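**Sunday, 16:20 — Vitine tour viewer, stitching**

Great session! The new stitcher got through all 13 rooms of the Sanditz show flat without a single manual nudge, and the balcony pano finally lines up with the lounge. Match score 98 on the hallway, which used to be our worst one by miles.

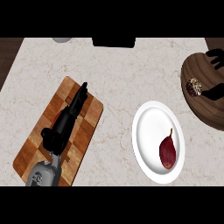
*Render: veined stone-look tabletop, cutting board on the left.*

Damián Orellana tried the floor-plan hotspots on his old tablet and they load in up to 4 seconds — so much nicer than before (I kept jumping between bedrooms just for fun).

Still to do: re-export the Salian lobby, fix the 3 upside-down arrows on the stairs, ask Rernow for the bigger plan.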